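What Lives on the Desk Now

4 min read

When I took the new job in November I also inherited the desk in the back room, along with everything that had piled up on it over six years. It's a light-colored wooden desk with a rounded corner and a small hole near the back edge for cords. For most of those six years I couldn't have told you about the hole. There was mail on it.

I've tried to fix this before. I bought a drawer organizer from Fullthorpe that was too tall for the drawer. I bought a set of stacking trays and used the bottom one. Then last spring I paid $30 for a black wire mesh basket at Dunne, mostly so I'd have somewhere to throw things when people came over. It's square grid all the way around with little round feet at the corners, and it went straight into the closet full of extension cords.

This time I started with the basket. I dumped the cords into a grocery bag, wiped the basket down, set it on the desk, and made one rule: anything loose that stays on the desk goes in it. If it doesn't fit, it goes in another room.

The first thing I put in was a plain white cup. I use it for pens when I'm working and it had been wandering between the desk, the windowsill and the kitchen, where somebody would wash it and put it away with the pens lying next to the sink. 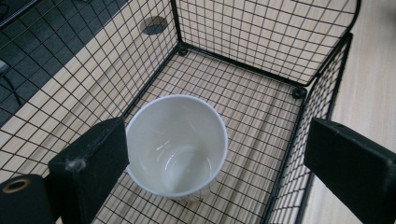

Etenesh Yilma wrote to me after my last post and told me a basket is only a pile with walls, and that she gave hers up after a month because she kept having to dig for her stapler. Her advice was to keep fewer things on the desk and skip the container.

I think she's right about the digging. My first version had the cup, the stapler, two notebooks, the tape, a calculator, and a bag of rubber bands I have owned since college. By the second evening I was lifting things out to reach other things. So I went through it again with a stricter eye. The notebooks went on the shelf. The calculator went in the drawer, since I use the one on my phone. The rubber bands went in the trash and I haven't missed them.

Where I disagree with her is on the mesh. With a solid bin I forget what's at the bottom. With the wire one I can see the desk through the floor of it, so a paper clip or a dead battery sitting in there bothers me enough to pick it up. Crumbs fall through, too, so you do have to lift the basket when you wipe the desk. I do that after lunch.

The other question was where to put it. I had it in the middle for a while, toward the back, and it blocked the cord hole. The lamp cord had to go over the edge instead and I caught my sleeve on it twice. Then I tried the right side by the rounded corner, but that's where my elbow goes. I ended up moving it to the left. That leaves the hole clear and gives me an open stretch of wood in front of me, which I hadn't had since I bought the place.

A few notes on cleaning the wood, because Mulugeta asked. I used a damp cloth with one drop of dish soap, going along the grain, and then a dry cloth. There was an old ring from a mug that I worked at for ten minutes. It got lighter and I left it alone. Don't use the scrubby side of a sponge. I did that on the kitchen table once and there's still a dull patch.

Papers were the last part. I had a stack as thick as a phone book, and it took me two evenings with the shredder. Most of it was manuals for things I no longer own, including a Prolo fan that died two summers ago. What I kept fits in one folder, and the folder lives in the drawer.

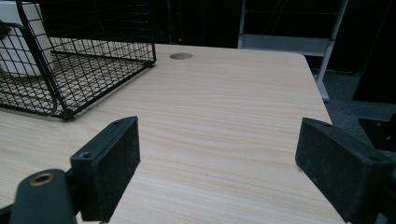 What I'd Do Differently

I'd measure the drawer before buying anything for it. I'd also do the papers first, because I cleaned the wood and then covered it with papers to sort and had to wipe it all over again.

The extension cords are still in the grocery bag in the closet. Hamdia says to hang them on hooks. I'll probably try that next month, and if it works I'll write it up.

Contact | Copyright, all rights reserved | Back to top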